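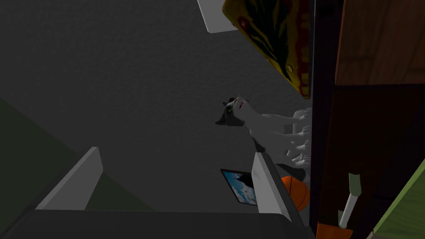

Two fingers and a cat: Aldo Tedesco's shared-shop gripper

Iltstead, 9/16/22. Quick one, caught Aldo between jobs at the bench.

He's building a two-finger gripper arm. Runs it in simulation first, metal later. "Fingers are just flat panels right now. Ugly. They close, thats what I care about."

Why the clutter in the sim? The cat, the basketball, the little sky picture?

"An empty floor teaches you nothing. I want stuff in the way. Assunta picked the cat."

Assunta Testa shares the shop and does the wiring. She wants the lights up. "It's so dim in there. I keep telling him."

Budget so far, 35 bucks in brackets plus a used motor from Trumow. Almost 15 weeks of evenings. The first base cracked in March, so the new one is wider. Too wide, maybe.

"It blocks the view down low," Aldo says. "I'll trim it. Or move the camera, havent decided."

Next up is the wrist joint. Then the real arm, on teh bench by the door.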